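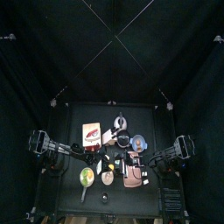

Notebook, toy kitchen table, August

Entry begun at 8:15, before the coffee. I write down how the table is arranged now and what I want to change, so the next person does not have to guess as I did last month.

The dark top stays. We tried the light one from Honkanen for a short time and the white pieces were lost on it, especially the cup with its saucer. On the dark top the pale things stand out very well and the problem is moved to the black pot, which I can accept. The pot has a glossy lid and a silver trim, so the eye finds it anyway.

Big pieces go to the back. This means the kettle and the white box with the red print. If the kettle stands in front, its handle covers what is behind it, and then one forgets what is behind it. I did this mistake two times already and I do not want to do it again. The toaster-shaped block can stand at an angle, it does not need to be parallel with anything. I was too strict with this in the old layout and it looked like a shop shelf.

The light blue pot with two handles is next to the black one. I like them as neighbors. They have a different handle type, and for the task list it is easy to write "blue pot" and "black pot" and everybody understands. Compare with the old Pridia set, where three pots were the same gray and we wrote stickers on them. The stickers fell off.

Tray and small food

The pink tray should be kept free at the start. It is the place where the food is collected, so if something is in it already, the instruction "put the corn on the tray" is not so clear. Its rim is raised a little and the corners are round. I think the rim is useful, round food does not roll away from there so easily. I did not test this properly, only with my hand and an orange from my lunch. 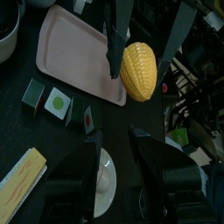

The corn is the piece I would choose first for any new list. It has a clear long direction, the rows of kernels are molded so the surface is not slippery, and the yellow is strong on the dark table. The flat yellow food piece with the wavy orange lines is the opposite case. In the inventory it is item 78 and the name field says "bread / bacon ???". I propose we call it "wavy slice" and finish the discussion. It can live on the speckled board, where its edge is easier to reach than on the bare top.

Cup and saucer: treat as one item in the list, but with two lines in the inventory. If the cup gets lost we should know to order only the cup. Nostach sells them separately, I asked.

The blocks

They are not kitchen things, I know. I keep them in a loose row below the tray because they give some small clutter near the cup and this makes the table more like a real table at home — mine for sure. The green circle and the red dot are good names in themselves. Please do not put them in a perfectly straight line, somebody always wants to do this. A bit crooked is fine.

Inventory

The sheet in Pindex is at revision 2. I corrected the location from room 702B to 702, there is no B and there was never one. Still wrong in the sheet:
- the kettle is written as "teapot"
- the white bowl has no entry
- the pink board and the pink tray are mixed, with the same name "pink plate" used for both

The last one is the most important. When I read "pink plate" I have to go and look at the table every time. I will write "pink tray" and "pink board" and use only these words from now on, in this notebook also.
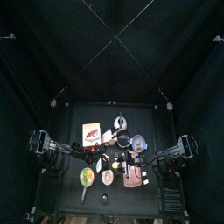
To do before next entry

- Finish the names in Pindex, then make revision 3.
- Ask Nostach for the price of one spare cup and one spare corn.
- Wipe the top with the dry cloth only. The wet one leaves marks — they stay visible for days on the dark surface.
- Decide if the food box should lie or stand. I prefer lying. Colleagues can write their opinion under this line.

Stopped 11:40.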